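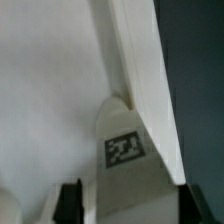 Doors, panels and other things that are supposed to close get checked first at the Montoya Building, while the person holding the clipboard still cares. Push each one gently with an open hand. A panel that moves gets written up, and so does one that has moved since July. Look along the straight edges too. Where a white panel meets a paler surface you often get a thin shadowed seam like the one at the top of this sheet, and a seam like that is a place to look twice, from both ends, before anyone writes "gap" in the comments. Last time we had four entries reading "gap?" and one reading "gap!" and they were all the same gap.

MONTOYA BUILDING, GROUND FLOOR AND BASEMENT
Walk-through checklist with comments
Walked: 2022-09-10
Marks used: OK, FIX, ASK. "Meh" has been retired as a mark.

DOORS AND PANELS

1. Front door closes by itself from fully open. OK
Comment: Closes with real conviction. Mind your heels.

2. Front door opens from inside without a key. OK

3. Back door to Brivell Street opens all the way. FIX
Comment: It opens as far as the recycling bin. The bin has been moved at every walk-through on record and has come back every time. Painting a yellow box on the floor is approved. The bin will presumably be put in the yellow box, so please paint it somewhere else.

4. Basement fire door latches. FIX
Comment: Latches if you lift it. A fire door you have to lift is a regular door with a heavy personality. Soron has been asked to send someone to adjust the hinges.

5. No wedges, bricks, chairs or phone books holding any fire door open. FIX
Comment: One wedge, basement. Removed. It is a nice wedge and may be claimed at the front desk by anyone willing to say it was theirs.

6. Closet and access panels sit flat and stay put. OK
Comment: The one by the stairs has been screwed back on with screws that match. Thank you, whoever you are.

EXITS AND STAIRS

7. Exit signs lit. FIX
Comment: All but the one over the back door, which glows in the way a refrigerator bulb glows when it has given up. New bulb ordered.

8. Emergency lights come on when the test button is held. ASK
Comment: Stairwell light came on, then went off after 9 seconds. The sheet wants to know if it stays on. It does not. Asking Soron whether this is the battery or the whole unit.

9. Stair treads tight, no lifting edges. OK

10. Handrail firm along its whole length. FIX
Comment: Firm for the top half. The bottom bracket turns with two fingers. Do not lean on it to demonstrate.

11. Nothing stored under the basement stairs. FIX
Comment: Stored under the basement stairs: folding chairs (34 of them, I was asked for the number), a rolled carpet and the sign that says nothing may be stored under the basement stairs.

CORDS AND OUTLETS

12. No extension cord in use as permanent wiring. ASK
Comment: The cord in the front office has been there long enough to have been dusted. It runs a lamp and a fan. If an outlet can be added on that wall, please add it. If it can't, somebody has to choose between light and air.

13. No power strip plugged into another power strip. FIX
Comment: Copy room. There were 3 in a row. Unplugged the last one and waited to hear who would yell.

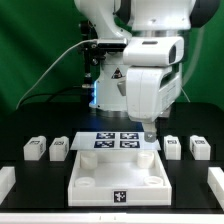
It was the coffee maker. It has been moved to the wall outlet by the sink, the one with the test and reset buttons, where it should have been in the first place. The two remaining strips have been separated and are not to be introduced again.

14. Outlet covers present and not cracked. FIX
Comment: One cracked cover in the hall, low down, at vacuum cleaner height. Replacement costs less than writing this sentence did.

15. Cords kept out of walkways. OK
Comment: Walkways only. Behind the desks I looked, and then I stood up again.

16. Electrical panel door shuts, with clear floor in front of it. OK
Comment: Circuit list is readable. The breaker marked "mystery" has been tested and turns off the Havach water heater. Relabeled.

EXTINGUISHERS AND ALARMS

17. Each extinguisher on its hook, pin in, needle in the green. FIX
Comment: Basement one was on the floor beneath its hook. Rehung. It is not a doorstop (see item 5).

18. Inspection tags current. OK

19. Smoke alarms sound when tested. OK
Comment: Very much so. Apologies to the tenant upstairs.

LABELS AND SIGNS

20. Warning labels in place and facing people. OK 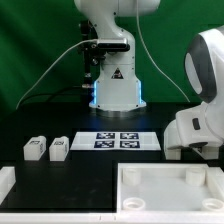 Item 20: small triangular warning sticker, front of the white pedestal.

21. Labels not painted over, papered over or used as a spot to park gum. FIX
Comment: The shutoff label on the gas valve has a coat of wall paint on it, applied with care. New label needed, plus a word with whoever paints.

22. Emergency phone list posted and correct. FIX
Comment: Posted, yes. The number for Soron is the old one and now reaches a dentist, who was very decent about it.

CARRIED OVER TO THE NEXT SHEET

Items 3, 4, 8, 10, 11, 12 and 22. Item 10 goes first, before anyone uses those stairs with a box in their arms. The chairs in item 11 can go to the storage room once the storage room has been emptied, and that has its own sheet.

Put the clipboard back on the nail. The pen is on a string for a reason.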